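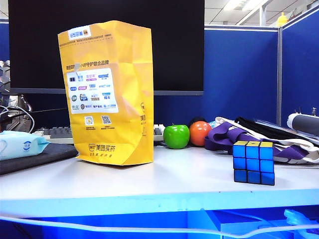 Jisia puts its desk rules for robot trials in writing
Last updated: August, 4:30 p.m.

Anyone who has tried to repeat somebody else's robot test will know the trouble: the arm picks up a piece of fruit beautifully in one office and fumbles it in the next, and then everybody spends the afternoon arguing over whose table was tidier. Jisia, the automation group at Hollis, has now written down how its own trials are to be run, and the guide is pleasantly short, with 25 rules on 5 pages.

Kanyarat Srisuk, who led the writing, is fondest of the rule on clutter. Ordinary desk things such as cables, a keyboard or a paper bag may stay where they are, so long as they are listed in the report. Each task is run 30 times, failures are published along with successes, and a person stays within reach of the stop button throughout (yes, even over lunch!).

The Batholm lab has agreed to follow the guide from August, and Derek Pearce, who looks after testing there, hopes to see the packaging section grow a little, as soft bags give his team more grief than anything solid.

280 shares | 2 comments

pustetti_fan: Listing the clutter is a lovely idea. We always cleared ours and then wondered why nothing worked on site.

M. in Batholm: Does a coffee mug count as clutter? Mine never moves.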